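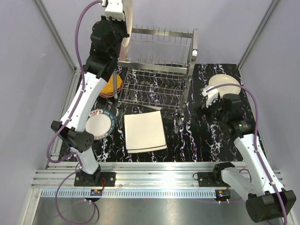
When I arrived at the Nwankwo workshop in Flolliddale, Morenike Akpan was on her knees with a torch, looking at a cable. She has looked at many cables since May. In that month one of the two-armed stations that her team uses for dish handling let go of a plate at the highest point of its movement, and then, after the stop button was pressed, one arm continued to move for a short time.

"The plate is the part people ask me about," she said. "A plate costs very little. I was much more worried about the second thing."

The station is built for loading and unloading a dish rack. Two arms are mounted on the front rail, one at each side, and between them there are plates of several shapes. On the day of the fault it had completed 96 cycles since the morning. The left arm had lifted a dinner plate and was turning it upright when the gripper opened. The plate hit the rack, broke in two, and one half slid over the front rail. Chukwuemeka Tijani was standing close, and he pressed the stop.

"The right arm stopped at once," he told me. "The left one finished its turn. It was slow, it was far from me, and I was not hurt. But I had pressed the button and I was watching it move, and this is a feeling I don't want to have again."

Akpan closed the station that same afternoon and asked that no one repair anything until it had been photographed and measured. I asked if this was difficult to defend, with a delivery to Gronholm already planned. She said that the first two days were quiet and the third was not.

The search took three weeks. The dropped plate was explained first. The cable to the left gripper was held to the arm by clips, and one of them, near the elbow, had been fixed too tightly. Each time the arm stretched towards the back of the work surface, the cable was pulled a little. Inside the cover, which looked perfectly good, one conductor was almost broken. When it lost contact, the gripper lost its holding command and went back to its default state. The default state was open.

"Somebody chose that years ago, for a different job," said Akpan. "If a hand is caught, you want the gripper to open, so it was a sensible choice. For a plate in the air it is a bad one. We had never written down which case we were in."

The late stop needed more patience. Modupe Onuoha, who writes the control software, repeated the test 200 times on a bench and saw the delay only 3 times. She found that when the gripper reported an error, the left controller went into a recovery routine, and during this routine it did not read the stop signal until the current movement was finished. The delay was never longer than 600 milliseconds.

"People say to me, this is half a second, it is nothing," Onuoha said. "Then I ask them to put their fingers beside the rack while I count half a second. They don't want to."

I wanted to know why a stop button depended on software in the first place. Onuoha did not try to avoid the question. The button had been wired through the controllers so that the arms would brake gently and hold their position – a sudden loss of power lets them sink onto whatever is below. It now cuts the motor power through a separate relay, and brakes hold the joints. The software still receives the signal, but nothing waits for it.

The other changes are smaller. The cables have a wider loop at the elbow and the clips are set with a spacer. On a lost connection the gripper keeps its last force, and there is a hand release for the case of a caught finger. Tijani tests the stop every morning during a movement. Before, it was tested only with the arms at rest, and for this reason the fault had never appeared in the log.

Is she satisfied? Akpan thought for a while before she answered. The report was sent to Gronholm complete, with the delay on its first page, and they accepted a later delivery. She has still not decided about the older stations, which have the same controller and do lighter work.

"I would like to change all of them," she said. "I have the parts for two."

Then she asked Tijani to pass her the torch again, and went back to the clip at the elbow.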